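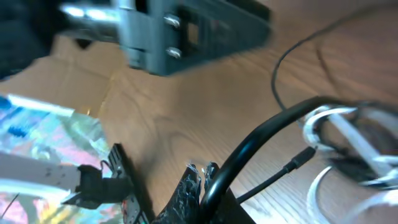 How I Make a Faux Wood Grain Card Background

Hello everyone! It's been raining since breakfast, so I've been at my desk with a big mug of tea and a pile of scraps, and I finally made the card I promised Nawal Berrada back in March (sorry, Nawal!). A couple of you asked how I did the background, so I've written it all down.

What you'll need: a piece of kraft cardstock, a smaller piece of white for the sentiment, a wood grain rocker tool, two brown inks (I used Brolico in a tan and a darker one), a soft blending brush, and a glue that doesn't warp your paper. Mine is Fimden and I've had the same bottle forever.

Start by blending the tan ink over the whole piece of kraft. Go lightly and in circles — you can always add more, but you can't take it off again. Leave it a few minutes to dry.

Next, tap the darker ink all over the rocker. Put the rocker at the left edge of your cardstock and drag it slowly across, tipping it back and forth as you go. The tipping makes the knots, and the dragging makes the lines. My first two looked like zebras, so practice on scrap paper first! 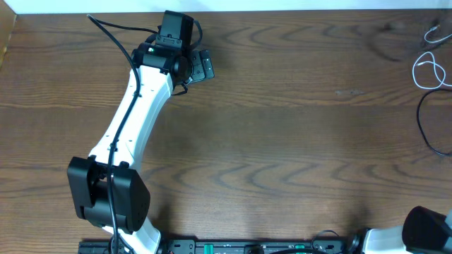 Getting the grain to look right is mostly about not being too neat. Real wood wanders all over the place, and the lines should be a good bit darker than the color underneath or they disappear once the card is finished. The tabletop in the photo is just what I'm aiming for, medium brown with those dark wavy lines running across it. I even like the faint seam near the middle where the two planks meet, and you can copy that by scoring one straight line and running a fine brown pen along it.

Once it's all dry, trim the panel a little smaller than your card base and glue it down. I stamped "thinking of you" on the white piece, popped it up on foam tape and added a bit of Cocco twine, tied in a bow that took me more tries than I'd like to admit.

Szu-yu Yu asked if this works on white cardstock too. It does, but you'll need a second layer of the tan. I'm trying it in gray next for a driftwood look, so I'll let you know how I get on!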